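Singers wanted for the Barua Community Choir – no audition, all voices

We're looking for new singers to join us from September, and we'd love it if one of them was you. The Barua Community Choir meets once a week in the Ultitz Rooms, just off the market square, and we sing pretty much anything we can get the parts for: folk songs, old hymns, a bit of gospel, pop songs that our arranger has pulled apart and put back together in four parts (sometimes five, when the altos are feeling brave).

You don't need to read music. About half of us can't, and we learn by ear with recordings you can play at home or in the car. If you do read, there are printed copies too, and you may find the person next to you leaning over to follow your finger.

What we sing next

The autumn term builds up to a joint concert with the Farano Singers, who are coming over for the weekend. We did this once before and it was wonderful – 146 voices on the last number and a hall that seats 223 with people standing at the back! This time we're learning a new set of river songs in three languages, along with a long piece for choir and accordion that we've wanted to try for years.

We are especially keen to hear from tenors and basses. There are three basses at the moment and they are heroic, but they do like to go on holiday. Higher voices are very welcome too, and if you have no idea what you are, come along and we'll help you find out.

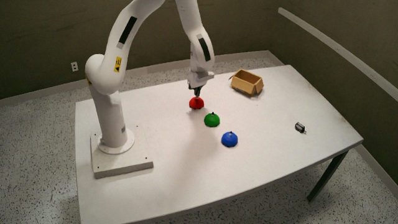 One of last year's new altos wrote to us after her first term: "I hadn't sung since school and I was sure I'd be found out by the second week. I stood at the end of the row and mouthed the hard bits. By the fourth rehearsal I'd stopped mouthing. Please tell people that the tea break is as good as the singing."

The tea break is very good. Bring your own mug.

What it involves

Rehearsals run from 7.15 to 9.15 in the evening, with doors open from seven. There's one Saturday workshop each term on breathing and listening, and a sing at Cakitz House, where the residents choose half the programme and are not shy about asking for it again. Please try to come to most rehearsals, especially in the last month before a concert. We all miss a few.

Your first two evenings are free. After that it's a termly subscription, with a lower rate for anyone who needs it – just ask, you won't have to fill anything in.

The Ultitz Rooms have step-free access from the side street, and large-print words are available for everything.

How to join

Ring the choir line on extension 578 through the Ultitz Rooms switchboard, or leave a note in the choir's box in the foyer with your name and a way of reaching you. Or simply turn up and say it's your first time.

Posted 30/01/2010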